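Stitch four, and other things I put off

I have a theory that a row of interrupted stitches is the closest surgery gets to hanging wallpaper. The first one is nerves. The second goes in on goodwill. The third you barely notice, and then you look along the line and find out what the other two have been up to while your back was turned.

I've spent most of the evenings since April thinking about short straight cuts and how to close them, which has done nothing for my conversation. Black thread, pink ground, a thin red line. Three knots are in place in the second and third of these, with more of the line to go.

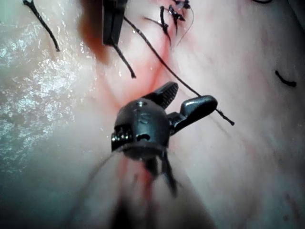
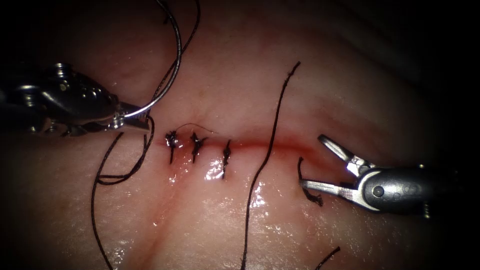
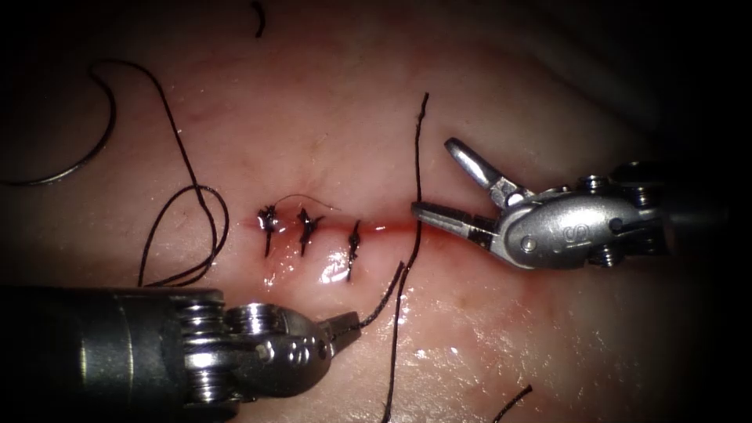 Heidrun Ruchti wrote under my last post that I worry far too much about the knot and not nearly enough about the tails. Trim them too short and the knot has nothing to hang on with, she says; leave them long and they get under the next stitch, and you will tie one of them in and swear at it. She also says that a neat row tells you the person was calm, and very little about whether the edges meet. I've read that comment more often than I have read some novels.

She's right, irritatingly. My last post was 3000 words on knots and contained one sentence about tails, and the sentence was "then trim".

So, tails. I have gone back through my own practice pads (there's a shelf of them now, in the airing cupboard, under the good towels, which has caused remarks) and the early ones look like a line of startled spiders. Legs everywhere. On one pad I'd managed to stitch the tail of the second knot so firmly into the third that the two can only be discussed as a couple. At the time I remember being rather proud of that pad. I showed it to my mother.

The trouble is that cutting the tails comes at the exact moment when you feel you've finished. The knot is down, it's square, it has stopped sliding about, and some part of the brain goes off to put the kettle on. You snip at whatever angle you happen to be holding the scissors. With cotton on a shirt button it wouldn't matter. With nylon or anything else that has opinions of its own, the ends spring up and stay up, pointing wherever they like.

What I do now is dull and it works. I lift both ends together, straight up, lay the scissors flat, tilt them a little, and cut both at once. Then I move the tails over to one side of the line before I start the next stitch. This last part took me months, and it's the sort of thing a six-year-old would have suggested.

On thread, as people keep asking. I buy Ledumix black in 3/0 by the box, the cheap sort meant for practice and for nothing else. It remembers the packet. You pull out a length and it sits there in the shape of the card it was wound on, with a loop in it you never asked for, and if you don't run it through your fingers first it'll make another knot of its own halfway along. I tried the Rollmont, which is softer and lies down beautifully, and which costs enough that I found myself saving the offcuts in a jam jar. I couldn't tell you what for. The jar is next to the marmalade and should be moved.

Black, though, always. I did try blue for a while, and a sort of purple. Black on pink is unforgiving and I've come to think that's what you want while you are learning. Every tail shows. So does every stitch that has gone in a shade closer to the edge on one side, and there's no pretending later that it was the light.

Pads are where my money goes. The Plirkby ones come in a colour the catalogue calls flesh and which I'd call school blancmange. They tear if you pull upwards, and that is useful to know about yourself: I pull upwards when I'm tired. The needle ought to go round in a curve, because it is a curve, and yet at the end of a long day I will try to drive it through like a tent peg and then wonder why there's a small rip where the bite should be. Anything I attempt after 7 in the evening has a bit of tent peg in it.

The needle holder is a Thaler, second-hand, with somebody else's initials scratched on the handle. I've grown fond of it. The lock clicks twice and then thinks about the third.

Back to spacing, which Heidrun didn't mention and which I am going to mention anyway. The usual advice is to put the first stitch in the middle and keep halving the gaps. It's good advice. I can't make myself follow it. I start at one end like a person reading a book, and I end up at the other with either a gap too big for one stitch and too small for two, or a pucker at the corner, like the end of a badly wrapped sausage. I've done the halving method properly on a handful of pads and they're all better than the others. I keep them on top of the pile for visitors.

And there's the tension. Everyone who starts pulls too hard. You want to see it shut! You heave away until the edges roll under and go pale, and the whole line looks as if it's sucking a lemon. All a stitch has to do is bring the two sides together until they touch. I have written TOUCH on a bit of masking tape and stuck it to the lamp, and my sister, who borrowed the lamp, has asked several questions about it.

Half a line closed is a peculiar thing to leave lying about overnight. I did it last week, went to bed with three in and the rest open, and lay there composing the fourth. In the morning the fourth was dreadful. I cut it out, put it in again a little further along, cut that out as well, and had toast.

I've started a new pad since. Tails short, both to the left, all the way along so far. Heidrun, if you're reading, the third one is slightly longer than the others and I know about it.

Next time, how to load the needle without looking at it, which I can do perfectly well until somebody comes into the kitchen.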